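Haushaltstipps - Rund um den Boden und den Müll

Startseite > Tipps > Boden, Teppich, Abfall > Können Maschinen das schon?

Können Maschinen uns den Haushalt schon abnehmen? Papierkörbe, Teppichfliesen und Stuhlbeine im Praxistest

Auf dieser Seite geht es sonst um Fleckenmittel und Staubsaugerdüsen, aber seit der Januar-Ausgabe kommt immer wieder dieselbe Frage: Lohnt es sich, mit dem Renovieren zu warten, bis ein Roboter das Putzen übernimmt? Meine kurze Antwort: nein, bitte nicht warten! Meine lange Antwort ist viel schöner, denn es tut sich gerade unglaublich viel, und man kann seine Wohnung oder Werkstatt heute schon so einrichten, dass es Mensch und Maschine leichter haben.

Saugen: klappt, wenn man aufräumt

Der runde Saugroboter ist der alte Hase unter den Helfern. Bei uns fährt seit Jahren einer durch zwei Zimmer und den Flur, und ich möchte ihn nicht mehr hergeben. Er scheitert fast immer an denselben Dingen: an Kabeln, an Teppichfransen und an Socken. Wer vor dem Start einmal durch die Räume geht und alles Lose vom Boden nimmt, hat danach seine Ruhe.

Drehstühle mit Sternfuß sind ein eigenes Kapitel. Die flachen Ausleger liegen gerade so hoch, dass manche Geräte hinauffahren und dann mit den Rädern in der Luft hängen. Stuhl auf den Tisch, oder wenigstens alle Stühle in eine Ecke schieben - das kostet kaum Zeit. Bei Sofas kommt es auf die Beinhöhe an. Mit dem Zollstock messen, und zwar hinten an der Wand auch, denn dort hängt der Bezug gern durch.

Wischen: na ja

Glatte Böden gehen ordentlich, eingetrocknete Ringe vom Blumentopf gehen nicht. Auf Teppichfliesen hat ein Wischaufsatz sowieso nichts zu suchen. Also Aufsatz abnehmen oder den Bereich in der Karte sperren, falls das Gerät eine Karte führt.

Greifen: da wird es spannend!

Den Müll wegzubringen klingt nach der einfachsten Arbeit der Welt, und gerade deshalb finde ich sie so lehrreich. Man muss den Eimer finden, ihn zwischen den Möbeln hervorholen, am Rand fassen, ohne den Beutel herauszureißen, und ihn dabei gerade halten. Ein Saugroboter kann nichts davon. Dafür braucht es Arme, und Arme, die bis zum Boden reichen.

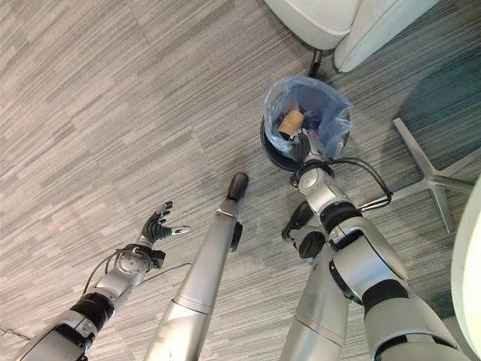
Zuletzt geändert: 20. März 2019

Den kleinen schwarzen Eimer am Rand zu packen, mit dem hellblauen Beutel darüber, ist genau der Griff, den wir selbst machen, ohne nachzudenken. Hier hält ihn die rechte Hand der Maschine knapp über dem Teppich, und ich könnte mir so etwas stundenlang anschauen. Mit dem Hochheben ist die Arbeit natürlich nicht erledigt. Danach kommen der Weg zur Tonne, das Herausziehen und Zuknoten des Beutels und (für mich die Königsdisziplin) das Einlegen eines neuen. Dünne Folie klebt an sich selbst, knittert und gibt nach - ich brauche dafür ja selbst manchmal zwei Anläufe!

Ob eine Maschine das in einer normalen Wohnung jeden Abend zuverlässig schafft? Mein Eindruck: noch nicht. Einzelne Handgriffe ja, die ganze Kette ohne Aufsicht eher nein. Aber ich habe auch einmal geglaubt, dass ein Saugroboter niemals allein zu seiner Station zurückfindet.

Tipps für Eimer und Beutel, mit oder ohne Roboter

Den Beutel ruhig eine Nummer größer nehmen und den Überstand weit nach außen umschlagen. Dann rutscht er nicht hinein, wenn etwas Schweres darauf fällt.

Zwei Ersatzbeutel gefaltet unten in den Eimer legen, unter den benutzten. Beim Wechseln ist der nächste gleich zur Hand.

Pappröhren und Schachteln gehören flach gedrückt ins Altpapier. Im kleinen Papierkorb nehmen sie den ganzen Platz weg und der Beutel ist nach einem Tag scheinbar voll.

Den Eimer frei hinstellen, mit 40 cm Platz zu einer Seite. Wer sich zwischen Sessel und Schreibtischstuhl hindurchbücken muss, leert seltener, und ein Greifarm hätte es dort auch schwer.

Ein leichter Eimer kippt, wenn man ihn nur an einer Seite fasst. Ein flacher Stein unter den Ersatzbeuteln hilft, ein altes Stück Fliese ebenso.

Teppichfliesen richtig pflegen

Verlegt man die Fliesen mit wechselnder Richtung, sehen sie je nach Licht verschieden hell aus. Das ist so gewollt und kein Schmutz, ich bekomme dazu viele Zuschriften. Immer erst in die eine, dann quer in die andere Richtung saugen. Flecken tupfen, von außen nach innen. Bleibt doch etwas zurück, die Fliese mit einer tauschen, die unter dem Sofa liegt - dort sieht es keiner. Vorher prüfen, ob sie verklebt ist.

Und in der Werkstatt?

In der Möbelwerkstatt Pfeiffer in Lelside durfte ich einen Vormittag lang zusehen. Die Plattensäge beschickt sich dort fast von selbst, und das läuft großartig, weil jede Platte an derselben Stelle ankommt. Gefegt und geleert wird weiterhin von Hand. 417 Euro hat der Betrieb für ein Kehrgerät ausgegeben, das man schiebt, und alle sind damit glücklich. Späne in der Ecke, ein Eimer, der jeden Tag woanders steht, ein Verlängerungskabel quer im Weg: an so etwas beißen sich Maschinen fest. Feste Plätze für Eimer, auf den Boden geklebt mit Markierungsband, helfen also schon heute, und sei es nur dem Lehrling.

Aus Trellidside schrieb uns eine Leserin, sie habe sämtliche Kabel im Arbeitszimmer in einen Kanal an der Fußleiste gelegt, nur dem Saugroboter zuliebe. Nun wischt sie dort selbst viel schneller. Genau so etwas freut mich!

Weitere Seiten zum Thema

Kabel am Boden bündeln, aber wie?
Rollen am Drehstuhl von Haaren befreien
Papierkorb riecht: Natron oder Kaffeesatz
Werkstattbesuch in Pliltimgate, Teil 2

234 Kommentare zu dieser Seite - Kommentar schreiben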